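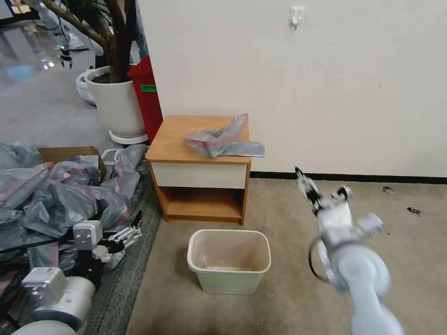 Housekeeping at Trindirstead asked whether the liner has to be knotted at the rim, and whether a bag that comes up a little large for the basket can still be used. A knot is optional. A large bag can be used if the extra is folded down as in step 4.

Section 5. Fitting a liner to the bedside wastebasket

This section covers the small rectangular wastebasket supplied with the Alside nightstand. For the floor-standing bins, see Section 6.

Before you start

Check that the wastebasket is empty. Wipe out any dust or residue with a damp cloth and let the plastic dry. Liners are reordered under part number 1229.

1. Set the wastebasket on the floor in front of the nightstand, open side up.

2. Take one liner from the supply. Liners packed together tend to cling, so rub the top edge between finger and thumb until the two layers part.

3. Open the liner and lower it into the basket, closed end first. Push the bottom corners of the liner into the bottom corners of the basket with your hand.

4. Fold the top of the liner over the rim on all four sides. The fold should hang down evenly. If the liner is loose, gather the extra at one short side and tuck it under the fold, or tie it in a small knot.

5. Press the liner against the inside walls to let out trapped air.

6. Return the basket to its place beside the nightstand. Leave enough room for the drawer to open.

Note: The lower shelf of the nightstand is meant for books and folded items. Do not store the wastebasket on it.

Note: A spare liner may be kept flat in the bottom of the basket, under the one in use.

CAUTION: Plastic bags can cause suffocation. Keep liners away from babies and small children, and do not leave loose bags in a crib or on a bed.

CAUTION: Do not put hot ash, lit candles or batteries in the wastebasket.

To replace a full liner, lift the fold off the rim, tie the top, and pull straight up. Repeat steps 2 through 6.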